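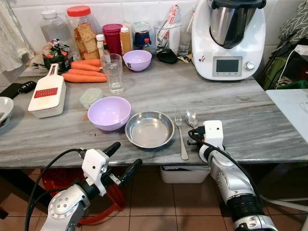 Cuiping Cai: Four successes out of 10 against five out of 10 is one trial. I don't see how the first post gets from there to "the resampled set trains a better spoon policy". With that many trials you can't separate the two from a coin toss.

Reply | Quote | Report

Home Forums Search Log in
Filed under: Manipulation > Learning from Demonstration > Methods and Results
Shares: 5

benchtop_k wrote:
Fair on the numbers, and I'll edit the heading. The part I would still defend is the failure breakdown. Both policies were trained from the same pool of 122 demonstrations collected at Rumdale. The baseline samples every timestep with equal weight. The resampled version gives more weight to the window just before the gripper closes, and leaves everything else alone: same network, same number of updates, same action chunk length.

The baseline failures were mostly at the approach. The arm came down between the fork and the spoon and closed on neither, or on both handles. The resampled failures were mostly later, at the release over the steel bowl. That is a change in where it fails, even if the totals are a trial apart.

marlow_drive wrote:
Was the fork always beside the spoon in training? If the two handles are parallel and nearly touching, averaging between two grasp targets is what I would expect from plain regression. You could get the same improvement with a better action head and leave the sampling as it was.

benchtop_k wrote:
Not always. The operators moved the cutlery between demonstrations but they tended to put it back to the right of the bowl. I haven't labelled the spacing. The action head is the stock one in Orkow, so yes, it is a regression loss.

Shih-chieh Chiang wrote:
I ran the same comparison at Trerkdale in February on a different task (lid placement) and got no difference in where it failed. Two things to check before blaming the loss.

First, how are you finding the window? If you use the commanded gripper signal, it leads the measured one, and the lag depends on the operator. I ended up using the measured finger width.

Second, the reset. If the person resetting the counter knows which policy is about to run, the placement drifts. Write the placements down beforehand, shuffle the policy order, and have each placement run once per policy. We call that a Rastogi reset here, after the script that does it. It costs more time per trial and removes most arguments like this one.

benchtop_k wrote:
Commanded signal, so that is a problem. I'll redo the windows.

On resets: placements were marked with a printed overlay on the monitor, but I did know the order. The rest of the counter was left as it was, and only the bowl and cutlery were repositioned.

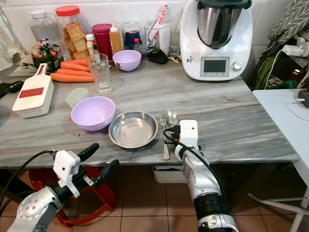

Fork and spoon beside the steel bowl, with the right gripper just to the right of them.

marlow_drive wrote:
Leaving the rest as it was is a choice too. The carrots, the grater and the lilac bowls all become landmarks for the policy. I'd want at least one block of trials with those moved before reading anything into the approach errors. It may be finding the spoon by its distance from the bowl.

Cuiping Cai wrote:
I disagree with doing that now. Moving the background tests generalization, and the question in the thread is about sampling. Change both and you have four conditions with 10 trials each and still can't say anything. Hold the clutter fixed, fix the windows, and put all the trials into the two policies.

marlow_drive wrote:
If the policy is keyed to the layout, extra weight near grasp closure may just be fitting that layout harder. A fixed background hides that. I'd take fewer trials of the right test.

Shih-chieh Chiang wrote:
Those are separate experiments. Cai's first, because it's cheap and uses the same resets. For what it's worth, I would score it in stages (reach, close, lift, release) and report each one. A single success column throws away the only part of this result that looks interesting.

benchtop_k wrote:
Edited 2 December 2021: heading changed, success claim removed. The windows are being recomputed from measured width, and both policies will be retrained on the same 122 demonstrations. Scoring will be by stage, with the policy order shuffled and hidden from whoever does the resets. Background stays fixed for this round – marlow_drive, I've put your version down as a separate run and will start a new thread for it.

Does anyone have a threshold for finger width that works on thin handles? Mine triggers late on the fork.

Shih-chieh Chiang wrote:
Don't use a width threshold for thin objects. Take the point where closing speed drops off and work backwards from there.

10 replies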